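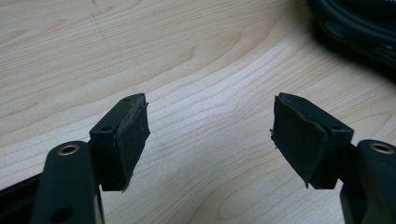 Fiachra Gallagher replied that the trial terms should be settled before anybody discusses the price, and asked that the thread be kept to the Corum hand-held gripper set as supplied by Drimus.

Stodotport Equipment Forum > Demonstration kits > Corum set, request for views

Posted by: jiang_desk
23rd August

Members are invited to comment on the Corum set before our department places an order. The supplier quotes 1390 per pair, with the cables included and replacement finger pads charged separately. The loan period is 6 weeks. We should be grateful for remarks on wear, on comfort and on the supplier's response to faults.

Posted by: northbench

We have held two pairs since July. The linkages have given no trouble. The pads are another matter. Ours were replaced after three weeks of daily handling, and I consider that the supplier ought to include a spare set in the price.

Posted by: F_Gallagher

I do not agree. Pads are consumable items and the order form states as much. My objection concerns the cables, which trail from the grips and must be kept clear of the wrists during two-handed work.
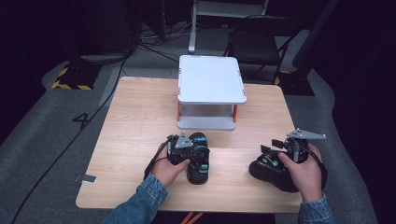

Both grippers in hand at the table, with the white two-tier stand.

Posted by: northbench

The cable point is accepted. I maintain that a buyer at this price should not receive an invoice for foam in the first month. Drimus took more than 2 weeks to answer our letter on the subject.

Posted by: jiang_desk

Thank you both. May I ask whether either department has used the set with soft articles? Our own programme consists largely of fabric goods and footwear, and the leaflet mentions only rigid parts. 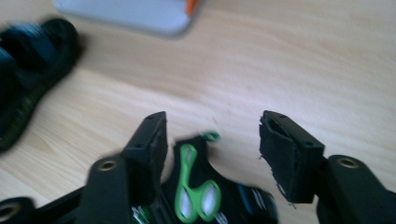 It also gives no figure for the narrowest article the fingers will hold, and I have written to Drimus for one. Any member with a measured value is asked to post it.

Posted by: F_Gallagher

We have used ours with cloth pouches. Results were acceptable with new pads and poor with old ones, so I must concede part of the argument to northbench. I would still place the order, subject to a written price for pads.

Posted by: northbench

Then kindly ask for that price to be held for the full year.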